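Untangling the hard part: a chat with the developer behind Trevari's wire-sorting planner

Jan 27, 2025

Ask most people what's difficult about getting a robot to tidy a bench and they'll say the hand. Ask the lead planning developer at Trevari and you get a laugh, a fresh coffee and a very long answer about string.

"A block is polite," she says. "You look at it once, you know its six numbers, you go and get it. A wire has as many numbers as you care to give it, and half of them are hiding under another wire."

She has spent the past two years on Pelasar, the planning layer that decides which wire the company's two-armed bench cell should reach for, where to hold it, and what the other arm ought to be doing in the meantime. Before that she wrote scheduling software for rail freight, and she reckons the jump was smaller than it sounds. Both jobs come down to working out who has to move first so that everyone else can.

The core of Pelasar is a graph. Perception hands over a set of traced centrelines with a guess at each crossing: this strand over, that strand under, and how sure it is. The planner then looks for a move that removes crossings without making new ones. What I hadn't expected is how much of the code is there to handle doubt.

"Our first version wanted an answer at every crossing," she says. "Over or under, pick one. So it would pick one, badly, and then plan nine beautiful moves on top of a mistake!" The current version keeps both possibilities alive and goes looking for a small tug that would tell them apart. A nudge of a few millimetres, another look, and one of the two stories usually falls over.
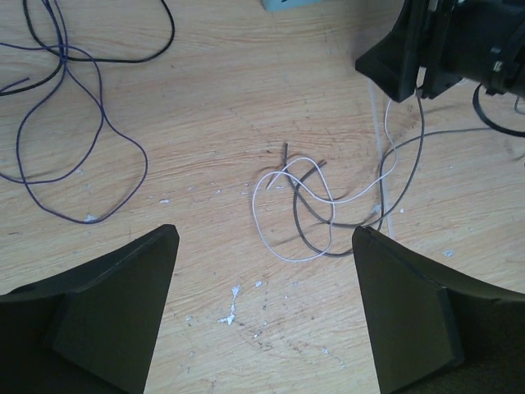 Stident

I ask which wires give her grief, and she's off before I've finished the question. Thin white ones on pale timber, for a start. Anything translucent. Shadows, too, which she has come round to liking. A wire that's lifted off the table throws a soft grey line beside itself, and for months the tracer would happily report that line as a second wire.

"We were trying to get rid of them, and then someone on the team said, hang on, that's height information, and it's free." The shadow offset now feeds into where the fingers try to close. A raised bit of loop is a lovely place to grab. A bit lying flat on the wood means getting the tips right down to the surface, and the controller has to be a good deal gentler about it.

Grain and paint flecks are in the same basket. The team could have put down a plain mat, and she's heard the suggestion plenty of times. She prefers a table with some life in it, figuring that any workshop the software ends up in will have scuffs of its own.

Then there's the arms themselves. Each one has a camera at the wrist, so each one regularly has the other arm in its picture, cable and all. "And a robot's own cable looks an awful lot like a thing you've asked it to pick up," she says, delighted. A filter called Saengthong projects both arms into each view from their joint angles and masks them out. Rigid parts were the easy bit. The cables flex, so the mask around them is drawn fat and a wire that disappears behind it is flagged as "unknown", never as "ended".

That one distinction did more for the numbers than anything else they tried last year. On the team's internal set of tangles, the share fully separated without a person stepping in went from 70 per cent to 94. She is quick to add that the set is theirs, that it leans towards short lengths, and that stiff wire with springy ends still behaves however it likes.

What would she tell someone starting out on this kind of software? Write the replay tool first, she says. Hers lets you scrub back through a run and see every guess the planner was holding at that moment, colour-coded by confidence, and she still opens it most mornings.

"You think you're debugging motion and you're nearly always debugging belief."

Next up is having both arms pull at once, which she's hoping to get onto the bench in March. It's all running in simulation at the moment, where the wires, she admits, are far better behaved. She's already got a drawer of the nasty ones set aside for it.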